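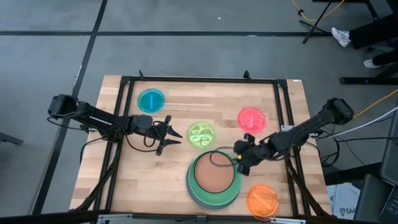 Coloured dishes and the big green bowl on the wooden table.

Table setters wanted at Enmont, Driltley

We are looking for a few patient, cheerful people to join us from October, mornings only, setting out dishes and bowls on our work table and putting them all away again afterwards. It is gentle, repetitive work - lay the dishes out, stack them in the bowl, then spread them about in a new arrangement - and we find that people who enjoy a tidy cupboard tend to enjoy it very much!

You don't need any experience. You will need to be happy on your feet for up to 4 hours, with a proper tea break in the middle, and willing to jot down each layout in the book as you go. We hope to get through about 2,000 layouts before spring, so a steady pace suits us better than a fast one.

Pay is £240 a week. Do write to the Semaan office with a few lines about yourself, and tell us which mornings you could manage.

Related vacancies
Stores assistant, Driltley
Weekend packer, Drivari
Kitchen porter, Enmont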